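First jobs start closer to home than the brochures suggest, Kemus survey finds

August 20, 2022

Ask a room of school leavers where they expect to be working in five years and you will hear some wonderful answers. Ask the same people how they found the job they have now, and the answers get a good deal more ordinary, and in their own way just as interesting. That is the gist of a new survey from Kemus, the small careers service that has been running drop-in evenings for young people for the better part of a decade, and which this week published what it learned from talking to 400 former visitors about how they got their first proper, paying, turn-up-on-Monday sort of job.

The headline finding will please parents and may puzzle anyone who has spent a spring evening filling in online forms. Of those who answered, 57 percent said they heard about their first job from a person they already knew. Sometimes that was an aunt or a neighbor or an old coach, and quite often it was somebody they had worked beside on a Saturday, stacking shelves or washing cars or minding the counter at a bakery. Only 11 percent said they got their first job through a careers fair, which will sting a little for those of us who have stood behind a folding table with a bowl of wrapped candy, hoping someone would stop and talk.

Carla Srour, who wrote the report, is careful not to be gloomy about any of this. She has sat through more careers fairs than she would care to admit, she told me over a very long cup of coffee, and she still believes in them. What she would like to see is a bit more honesty about what they do well. A fair is a fine place to find out that a job exists at all, she said, and a poor place to be offered one, and a seventeen-year-old who goes home without an offer should not feel that the day was wasted.

The survey asked people to describe in their own words what they had wanted to be at sixteen, and these answers take up a good third of the report. They are lovely to read. There are vets and pilots and forensic scientists, as you would guess, and one young woman who wanted to name paint colors. (She now does the books for a flooring company and says she is perfectly happy, though she does still have opinions about the word "mushroom.") Plenty of people ended up somewhere near their first idea without ever quite landing on it. The would-be vet who now schedules appointments at an animal clinic turns up in several versions, and so does the hopeful chef who went into ordering and supplies and found the hours suited family life much better.

Then there are the ones whose work had never crossed their minds. A man who wanted to be a sports commentator now arranges freight. Another, set on the police from the age of nine, took a summer post at Runar, the office furniture maker, to save up for driving lessons, and is still there, now looking after the firm's repairs desk. He told the survey that he had not known there was such a thing as a repairs desk, and that he suspected most sixteen-year-olds were in the same boat.

That last remark could stand for a lot of the report. Again and again people said that they had chosen from a very short list of jobs, mostly the ones they had seen on television or the ones their relatives did, and that the list only got longer once they were out and earning. Kemus would like schools to start on this sooner. It suggests short visits to ordinary workplaces from the age of thirteen or so, with no talk of grades or applications, simply a morning of watching people do what they do and asking them nosy questions about it. Lunch, the report adds, should be provided, and from my own memories of being thirteen I would put that nearer the top.

Two employers have already said yes. Runar will open its doors to school groups from January, and Prernov, which runs a chain of garden centers, has offered 100 places spread over the school year. Ankit Kashyap, who handles hiring at Prernov, said the company has struggled to fill its back-office jobs for as long as he has been there, and that he puts a lot of it down to young people picturing a garden center as a place where you water things and nothing more. There is a payroll to run and there are trucks to send out, he said, and a website that falls over every Easter weekend, and he would be delighted to show any of it to anyone who asked.

Money comes up too, as it must. Those who took the survey were asked what they had expected to be paid in their first full-time job, and most admitted they had simply guessed, or had gone by what a friend's older brother said he made. Kemus does not publish the sums — the answers were given in confidence — but Srour says that the people who had talked over pay with a grown-up beforehand were noticeably less disappointed by that first paycheck, and less startled by what had been taken out of it. She would like to see an hour set aside for reading a pay stub line by line, and I cannot think of a good argument against it.

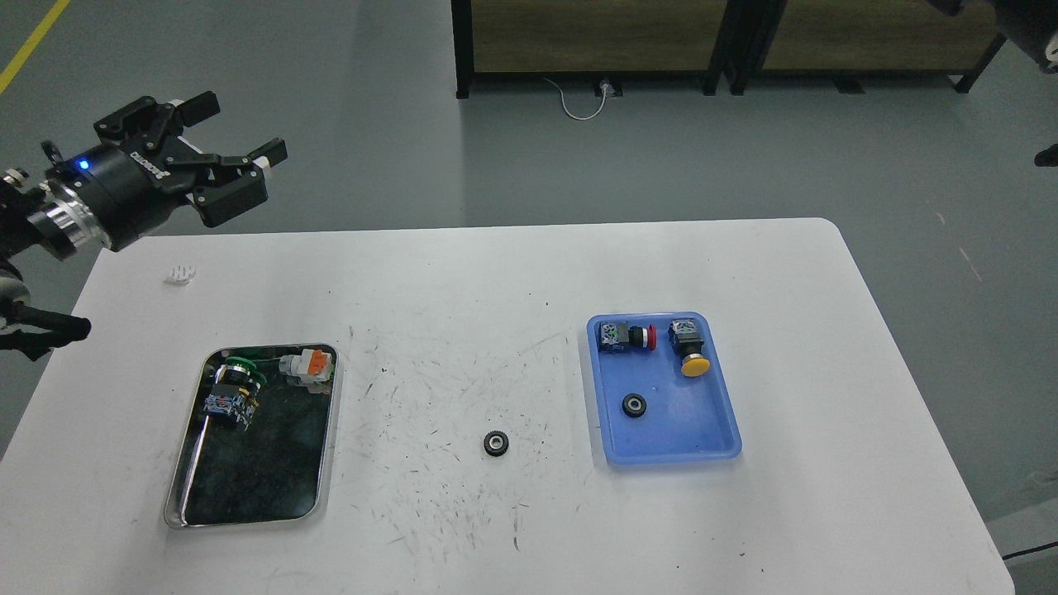
Kuo-hua Chang would go further and have every school ask its former students back after five years, the contented ones and the restless ones alike, to sit with the younger classes and tell them how it all went. A guest speaker who has been at the top of a profession for thirty years is very impressive, Chang said, but hard for a tenth grader to picture becoming, while somebody who left the same building a few summers ago and is still working things out can be asked anything at all, including whether they ever cried in the restroom during their first week.

It is a good thought, and a few places are already trying something like it. The Chaudhary Center, which offers evening classes in bookkeeping and office skills, has held suppers of this kind since last winter. Ketill Brynjólfsdóttir, who organizes them, says the talk usually starts out stiff and polite and then runs on until the chairs are being put away around people's feet. The questions are rarely about ambition. People want to know what to wear on the first day, and whether you are allowed to say you don't understand, and how long you have to stay in a job you don't like before it looks bad to leave.

On that last one the survey does have something to offer. Most of those who left their first job early said it had done them no harm, and several wished they had gone sooner. The ones with regrets tended to be those who had walked out without another job to go to, or without telling anyone at home, and the report is gentle but plain on the subject — line something up first, it says, and talk to somebody.

The full report can be picked up free at any Kemus drop-in evening, and a shorter version meant for families will follow in the fall. Schools that would like to send a group to Prernov or Runar should get in touch with Kemus before the end of September, giving the age of the students and any days that will not work. Former visitors who missed the survey and would still like to tell their story are warmly invited to write in, and Srour promises she reads every letter, even the ones that go on a bit.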